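Ranger des pièces par famille : notes d'atelier, suite

27 février 2026

Classé dans : atelier, stockage, petites fournitures

Je reprends le sujet laissé en plan depuis novembre : le tri des pièces courantes de l'atelier, c'est-à-dire tout ce qui n'est ni outil ni consommable. Blocs, capuchons, tiges, roulettes, coques moulées, formes en mousse. Le billet précédent portait sur la visserie et s'arrêtait au moment où les tiroirs Jarnier étaient pleins. Plusieurs lecteurs ont demandé la suite. Elle concerne des objets plus gros, donc des contenants plus gros, et un problème de surface avant d'être un problème de volume.

Point de départ

L'établi est un modèle jaune à deux niveaux, un plateau supérieur et une tablette plus basse en retrait. J'ai longtemps utilisé le plateau comme zone de dépôt général et la tablette comme zone d'oubli. La règle actuelle est inverse : le plateau reste disponible pour l'opération en cours, la tablette reçoit les pièces en attente de classement, et rien n'y reste au-delà de la session suivante. Le niveau inférieur présente un avantage simple : on y voit tout en étant debout, sans avoir à déplacer quoi que ce soit.

Le classement se fait par géométrie. J'ai essayé auparavant le classement par projet (une boîte Zundari, une boîte Bae, une boîte Plaklow, etc.). Le défaut apparaît vite : une même pièce sert à deux projets, elle migre, et les étiquettes finissent par mentir. La géométrie ne change pas. Un cube reste un cube quel que soit le montage auquel il est destiné.

Les familles retenues pour l'instant :

Prismes et cubes. Se rangent à plat, s'empilent, supportent la charge.
Pièces rondes de faible hauteur. Roulent si elles sont posées sur chant, s'emboîtent mal, doivent être contenues sur les quatre côtés.
Pièces longues et fines. Se rangent couchées, parallèles, jamais debout dans un pot.
Pièces roulantes. À isoler.
Formes creuses ou souples. Volume important, masse faible, déformables.

Première répartition

J'ai commencé par la tablette, sans rien peser ni mesurer. Les cubes gris foncé vont vers l'avant, les capuchons ronds derrière eux, les tiges au fond, couchées côte à côte. La mousse ne fait que passer sur le plateau, elle a son propre contenant au sol. Le carton reste sous l'établi, à l'ombre, avec sa découpe de poignée accessible.

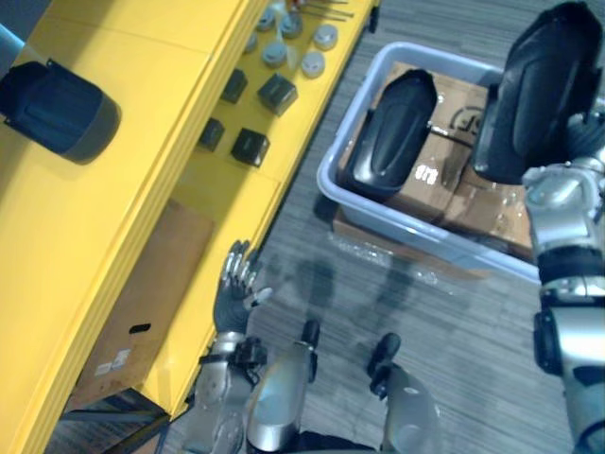
Pour les capuchons, prévoir un bac à fond antidérapant et surtout ne pas les mélanger avec les cubes, même provisoirement, écrit une lectrice qui a subi le même tri. Elle ajoute qu'un provisoire sur une tablette dure en moyenne aussi longtemps que la tablette. Son conseil pratique est de poser une séparation physique dès le premier jour, une simple baguette, avant de chercher le bac définitif.

Je retiens la baguette. Le fond antidérapant me convainc moins : il retient la poussière et les copeaux fins, et il se décolle au nettoyage. Un bac à fond lisse avec un rebord franc donne le même résultat si la pièce est posée sur sa face plate. Les capuchons en question ont le dessus plat, ce qui règle la plus grande partie de la question. Reste le cas de la pièce qui tombe sur chant, et là seul le rebord compte.

Remarque sur les teintes. Parmi les capuchons, l'un est plus clair que les autres. Je ne trie pas par couleur. Une différence de gris peut venir du lot, de la matière ou de l'âge de la pièce, et je n'ai aucun moyen fiable de trancher à l'œil. Si l'ajustement est le même, la pièce reste dans la famille. Dans le cas contraire elle part dans une boîte à part, étiquetée « à vérifier », dont le contenu est revu à la fin du mois.

Les roulettes

Une roulette non montée n'a rien à faire sur une surface ouverte. Elle est à la fois ronde, lourde pour sa taille et pourvue d'un axe qui accroche. Je les range dans une boîte basse fermée, tige vers le haut quand il y en a une. Les roulettes montées sous un meuble ou un châssis ne sont évidemment pas concernées, mais je profite du rangement pour contrôler leur jeu et retirer les fils pris dans l'axe. Sur une moquette rayée comme celle de la pièce, les fibres s'y enroulent avec une régularité remarquable.

Les tiges

Le pot vertical est à proscrire pour les tiges métalliques fines. Elles se croisent, se rayent, et la plus courte disparaît au fond. La solution en place est une gouttière ouverte aux deux bouts, fixée contre le bord arrière. Deux contraintes seulement : la gouttière doit être plus courte que la plus petite tige, pour que chaque extrémité dépasse et se saisisse facilement, et son profil doit être en V, ce qui regroupe les tiges vers le centre. La référence du profilé que j'utilise est 3541 dans mon carnet de fournitures ; elle ne correspond à aucun catalogue public, inutile de la chercher.

Mousses

Les formes en mousse sont traitées comme des pièces fragiles. La mousse garde l'empreinte de ce qu'on pose dessus, parfois définitivement. Elle se place donc toujours en dernier, au sommet, sur un support plan. Le dessus d'un carton fermé convient très bien, à condition que l'adhésif soit posé sans surépaisseur. Pour les pièces en forme de botte, je couche la forme sur le côté : debout, le centre de gravité est trop haut et la base trop étroite.

Le film plastique transparent est mis de côté au fur et à mesure. Froissé, il occupe plus de place que la pièce qu'il protégeait. Plié à plat puis roulé, il tient dans un tube en carton. Je le réutilise pour les surfaces brillantes, qui marquent facilement.

Coques moulées

C'est la famille qui a demandé le plus d'essais. Les coques noires, allongées, arrondies, ont une surface brillante et une nervure ovale en relief. Ces deux caractéristiques imposent chacune une règle. La surface brillante interdit le frottement direct contre un fond dur. La nervure, elle, empêche l'empilage stable : deux coques posées l'une sur l'autre portent sur une ligne étroite et glissent au premier choc.

J'ai donc abandonné l'empilage au profit d'une couche unique dans un bac gris à rebord épais. Le fond est doublé de carton brun aplati. Le carton simple cannelure suffit, il amortit et se remplace sans frais. Je ne le colle pas. Un carton libre se retire, se secoue et se remet en place, alors qu'un carton collé garde tout ce qui tombe dessous.

L'orientation est libre tant que les coques ne se chevauchent pas. J'avais commencé par les aligner tête-bêche, avec un gain de place réel sur le papier. En pratique, l'alignement serré oblige à soulever deux coques pour en prendre une, et c'est à ce moment que les rayures apparaissent. Une disposition en biais laisse le passage des doigts. Le volume perdu est acceptable : le bac supporte 200 grammes ou dix kilos avec la même indifférence, et je n'ai jamais approché sa limite.
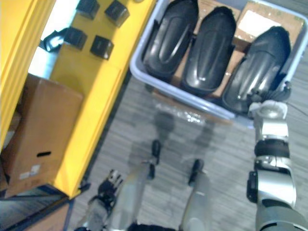 Étiquetage

Une étiquette par contenant, sur la face tournée vers l'allée, jamais sur un couvercle. Les couvercles s'échangent. L'étiquette porte le nom de la famille et rien d'autre. J'ai supprimé les quantités, fausses dès le lendemain, ainsi que les dates d'entrée, que je ne consultais pas.

Pour les cartons récupérés, je laisse les petites étiquettes blanches d'origine si elles sont discrètes. Leur retrait arrache la couche supérieure du carton et fragilise la paroi. Un trait de feutre en travers suffit à signaler que l'information n'est plus valable.

Ce qui reste à traiter

La profondeur de la tablette. En l'état, la rangée du fond s'atteint en passant le bras au-dessus de la rangée avant, ce qui n'est pas satisfaisant pour les petites pièces. J'envisage un plateau coulissant sur glissières Jarnier, sous réserve que la tôle accepte le perçage sans se voiler.

Le sol. Les bacs posés sur la moquette gênent le passage de l'aspirateur et se déplacent à chaque nettoyage. Un socle à roulettes réglerait le problème, avec l'inconvénient signalé plus haut concernant les fibres.

Le prochain billet traitera des glissières, cotes à l'appui, dès que j'aurai fait un essai de perçage sur une chute.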